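Yard notebook - aggregates, fleet, mixes
Tuesday, June 30, 2026

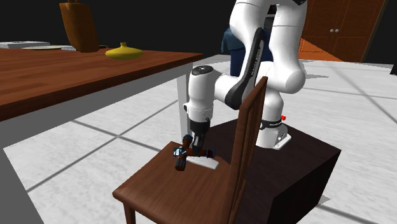 Started 6:10, gate already open. Two loads of 20 mm waiting from Fallahi, neither on the sheet. Took them anyway, bay 3. Rang their office at eight, they say the order went in Friday under the old account. Need to kill the old account for good, third time this has happened.

Moisture on the sand is up again. Oven test on three scoops from bay 1: 6.8, 7.1, 6.9. Probe on the hopper says 5.2 so the probe is lying or needs a clean. Farzad cleaned it, now reads 6.4. Better, still low. Leave the offset in the batch sheet at +0.5 till we can do it properly with dry sand.

Trial mix for the Goltero footpath job. Same recipe as last week but cut the water to allow for the wet sand. Slump 85, then 80 on the second go. Wanted 75. Good enough to send but tell the driver NO extra water on site. He will be asked. Cubes made, six of them, labeled G1 to G6, in the tank. Tank temp was 18.5 which is under, heater was switched off at the wall.

Loader hours 2,744 at start of shift. Service was due at 2,700 so we're over. Filters are here, oil isn't. Manouchehr ordered from Todeck, they can't say which day. If nothing by Thursday get it from somewhere else and stop waiting on them. Also left rear tire has a cut in the sidewall, maybe two inches, not through to the cord as far as I can see. Marked it with chalk so we know if it grows.

Weighbridge: zero drifting by 20 kg after heavy trucks. Swept under the deck, lot of packed fines on the east end, took out two barrows of it. Came back to zero and stayed there the rest of the morning. Should be on the weekly list, it isnt. Added it.

Stock by tape and guesswork, tons:
Sharp sand 665
20 mm 1,133 (incl. the two surprise loads)
10 mm 157 - low
Type 1 not measured, too steep on the face to get near. Need it pulled down before anyone walks it.

10 mm is the one to watch. The Nadeo order alone eats nearly all of it and then we have nothing for the drainage people. Asked Manouchehr if we can blend in some of the crushed from the back of bay 5. He says no, too flaky, tried it last September and the finisher sent it back. Fair enough. Ordered more 10, should land tomorrow pm.

Screen deck - changed the bottom mesh, the old one had a tear near the discharge end you could put a fist through. Explains the oversize in the sand, I'd been blaming the supplier. Took us an hour forty because two of the clamp bolts were rusted solid and had to be cut. No spares left in the M16 now. Tension checked cold, check again after a day's running.

Dust supression on the west haul road: sprayer bar has four blocked jets. Farzad soaked them in vinegar over lunch, three came clear. Fourth went in the bin.

Belt on the small conveyor tracking left under load, fine when empty. Half a turn on the tail pulley, left side. Went right. Quarter turn back. Seems ok, only ran it twenty min though so dont trust it.

To do:
- crush G1 and G2 at 7 days, rest at 28
- chase Todeck re oil
- Fallahi account, get it in writing
- M16 bolts, 50 mm, box of them
- probe calibration w/ dry sand
- tank heater - tape over the switch
- pull down Type 1 face first thing, before the pickups start arriving

Out at 5:20. Rain forecast overnight, sheeted bay 1 but ran out of weights for the far corner, used two old tires.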